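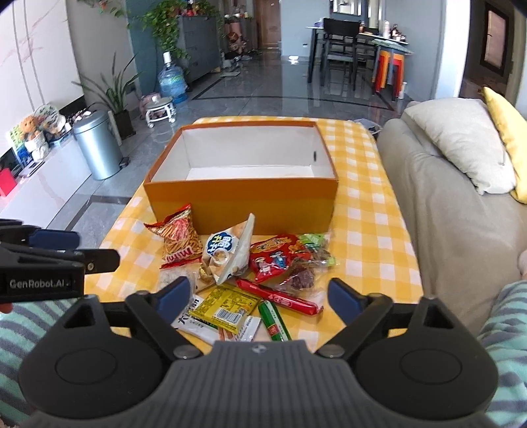

Elton track to reopen with new start limits and timing loops

Search this site
Enter keywords Go

Print this story | E-mail to a friend

TIRNETHOLM - The outdoor cycling track at Elton Reserve will return to competition in August with a resealed surface, revised lane markings and a maximum field of 18 riders in bunch races.

The Tirnetholm Cycling Association approved the changes after receiving the final survey of the track, which closed at the end of last season. Training sessions will resume first under the existing booking system. Racing will follow once the timing equipment has been checked against a manual count.

The survey confirmed a lap length of 400 metres, measured along the inner edge of the black line. An earlier survey used the painted edge of the blue band, and the difference affected distances recorded for the hour ride and the longer time trials. Results from past seasons will stand, but track records set over those distances will be listed separately from those set after the reopening.

Work on the surface was carried out by Barbosa Civil. The old seal was ground back on both bends, where water had entered two expansion joints and lifted the material on the downhill side. The straights needed only crack filling and a single top coat. Banking has not been altered, and the fence on the outer edge of the back straight has been moved out to give more clearance at handlebar height.

Riders will notice a change in grip while the new coat cures. Tire pressures that suited the old surface may be too high, and the association has asked coaches to start junior sessions with rolling laps before any sprint efforts. Solvent-based cleaners are not to be used on the track for the rest of the season.
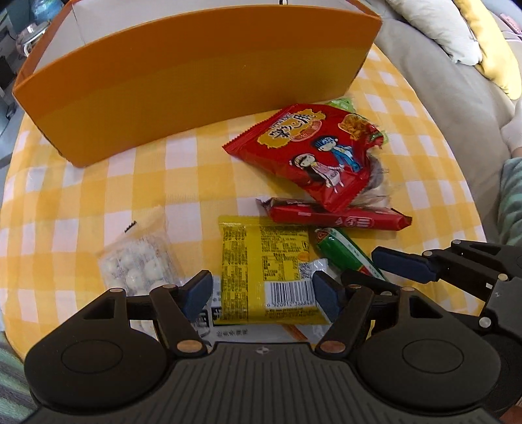 Packaged snacks on a checked tablecloth.

The field limit replaces a rule that allowed the chief commissaire to set numbers on the night. It applies to scratch, points and elimination races. Where entries exceed 18, heats will be run and the final shortened to keep the program within its lighting permit. Madison events are not covered by the limit and will be scheduled only at open meetings.

Timing loops have been cut into the surface at the finish line and at the pursuit line on each straight. Transponders are to be fitted to the right fork blade, level with the front axle. A transponder mounted on the seat stay will register late, and the rider's time will not be corrected afterward.

The reserve dates from 1908, when the first track was laid in packed cinders around a cricket ground. The present concrete base came later and has been resealed several times.

Road events are also affected. The Givwood hill climb, normally used as a mid-season break from track racing, moves to the week before the reopening so that officials are free for both. Its course and categories are unchanged. Sign-on closes at 7:30 a.m. and the first rider leaves at 8 a.m.

Entry forms for the opening meeting are available from the association. Riders must state gear size on the form - junior gear restrictions will be checked by roll-out before each race.

Print this story | E-mail to a friend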